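Notice of Continued Residence

A short story

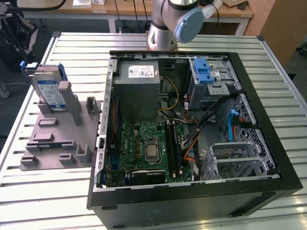

To the Tenants of Barbu House, Flokthorpe:

The Office of Residence wishes to inform all tenants that the matter of Apartment 50 has been reviewed and that the findings are set out in this letter. Tenants are asked to read it in full before speaking to the front desk. The front desk has been asked the same questions many times and has no further answers.

Apartment 50 was let to Mr. Virgil Mihăilă under a standard lease. Mr. Mihăilă paid on the first of each month, by check, in an envelope he had used before. He made one complaint during his tenancy, concerning the radiator in the hall, and later withdrew it in writing. The Office has both letters.

In October Mr. Mihăilă moved out. He returned two keys and a mailbox key, signed the release, and was seen by the desk clerk getting into a taxi with a suitcase and a standing lamp. The apartment was inspected the same afternoon and found clean. The deposit was returned in full.

On the first of the following month, the rent for Apartment 50 was received by check.

The Office took this to be an error and sent the check back to the forwarding address, which was a boarding house in Indosari. It was returned with a short note. Mr. Mihăilă wrote that he had not sent a check, that he was well, and that he hoped the new tenant was treating the kitchen window gently, as the left side sticks. There was no new tenant.

A second check arrived, and then a third. The handwriting on all of them is the same as that on the lease. The bank honored the second before the Office could stop it. At this point the Lenex Company, which owns the building, was informed, and it instructed the Office to enter the apartment with a witness.

The entry was made on a Saturday at 4 in the afternoon. The witness was Mrs. Barbu, whose grandfather built the house and who keeps two rooms on the ground floor under an older agreement. She asked that her account be included, and it follows as she gave it.

"The door was locked and we opened it. There was no furniture. The floor had been swept. It was warm in there – I took my coat off without thinking and hung it on the hook behind the door, and then I thought, how did I know there was a hook? I have never been in that apartment. We stood in the kitchen. The window was open on the left side, just a hand's width. The gentleman from the Office tried to shut it and it stuck. I told him to leave it alone. It felt rude to be moving things. On the way out I said good evening, and I do not know who I said it to."

The Office's own report is shorter and does not disagree with hers.

Notice was then given in the usual way. A letter was placed under the door asking any person in residence to come forward within 20 days. No person came forward. On the last day a letter was found in the box at the front desk, unstamped, requesting that the radiator in the hall be looked at. It was signed by Mr. Mihăilă.

The Office telephoned Indosari. Mr. Mihăilă came to the line and listened to the whole letter. He was silent for some time. He then said that he had been very happy in Apartment 50, and had left it only because his sister was ill and had asked him to come. He had not wanted to go. He had packed slowly. He asked whether the lamp was there, for he had not been able to find it since his first night in Indosari, and the Office replied that it had seen no lamp. It has since been reported by tenants across the courtyard that there is a light in the kitchen in the evenings.

The Lenex Company has considered the matter and has reached the following decision, entered in its records as item 767. The rent is paid and the rooms are kept clean. There have been no complaints of noise. The lease for Apartment 50 will therefore continue on its present terms, and the apartment will not be shown.

Tenants are asked not to knock. Mail for Apartment 50 should be left at the desk, where it is collected.

The radiator in the hall has been repaired.

The Office of Residence
Barbu House, Flokthorpe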